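3.2 How people practice when no one is grading them

I should say up front that I came to this question through my own bad habits. I played piano for years and only ever practiced the parts I already liked, so when Tarek Hattar asked me what self-directed practice looks like in adults, I had a guess.
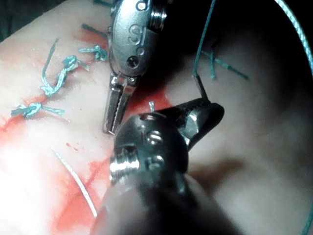 Figure 2. Two instruments over a surgical training tissue pad.

We asked people in the Tillman and Okero groups to keep a diary through April. I got 233 diaries back and could use 209 of them (the rest were blank or, in one case, mostly recipes). Our learners were all over the map - knitters, language students, a few trainees in medicine, one very committed juggler.

What jumped out at me was how often people quit a session right after a good run. Myrtle Lyons, who coded the diaries with me, calls this "banking it," and I've kept her term. The Okero people banked a lot more than the Tillman people did, and I'm still not sure why. They also wrote longer entries, so maybe they just told us more - I come back to that in Section 4.

We coded each entry twice, a month apart, and talked through the ones where we disagreed.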